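La delegación de Cavarach llegó a las nueve de la mañana con una hora de retraso y un comunicado ya redactado. Maeve Carroll lo leyó de pie, en el pasillo, y le cambió dos adjetivos. «Conversaciones francas» quería decir que el ministro había gritado. «Clima constructivo», que después había comido. 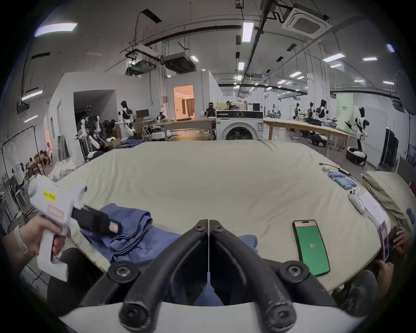

## La segunda ronda

Tiltitix pedía retirar 300 observadores de la frontera. Cavarach ofrecía 47 y lo llamaba gesto. Maeve llevaba bastantes cumbres traduciendo gestos y no recordaba ninguno que hubiera costado algo a quien lo hacía.

—Hay voluntad —dijo el enviado Cheema.

—¿De quién?

Cheema miró sus papeles. Tenía 83 páginas y en ninguna venía la respuesta.

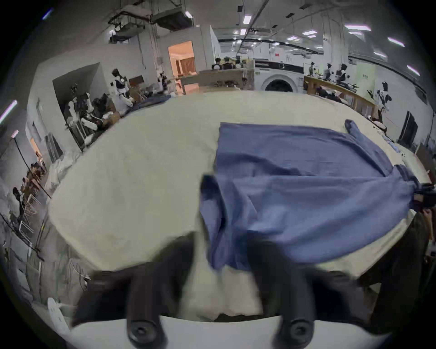 A media tarde se habló del acuerdo de Jaltwood, que las dos partes citaban con devoción y ninguna había cumplido. El ministro propuso «reafirmar su espíritu». La otra delegación pidió que constara «plenamente». Discutieron el adverbio hasta que encendieron las lámparas. Maeve tradujo cada variante con la misma voz, la que usaba también para pedir la cuenta en los restaurantes.

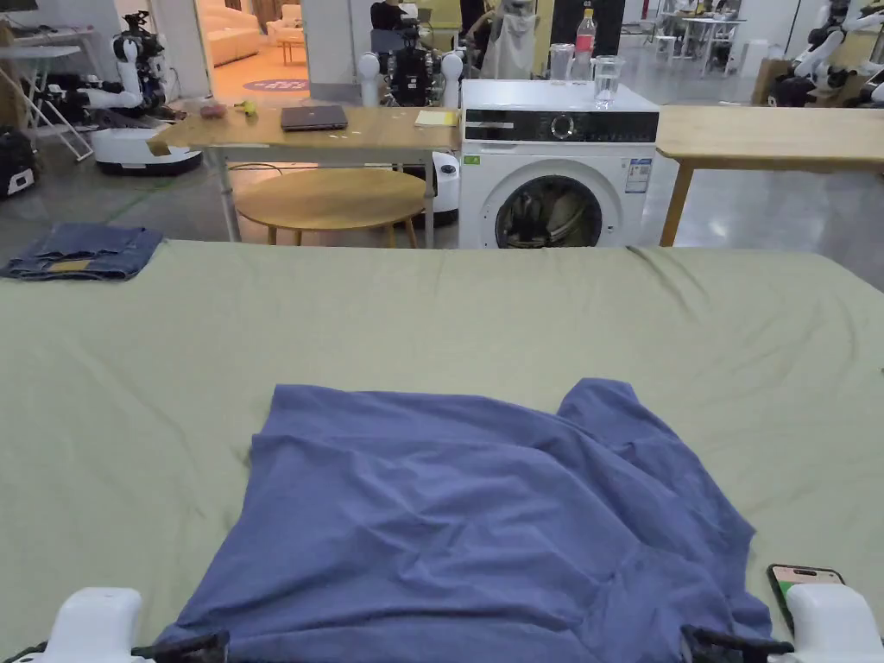

*Prenda azul y vaqueros doblados.*

Al final se firmó algo. En la rueda de prensa, el ministro habló de un paso histórico y Cheema asintió antes de que le llegara la traducción. Un periodista preguntó cuándo se marcharían los observadores.

—En octubre —dijo el ministro.

—¿De qué año?

Maeve tradujo la pregunta, aunque el ministro la había entendido perfectamente, y esperó con el bolígrafo levantado.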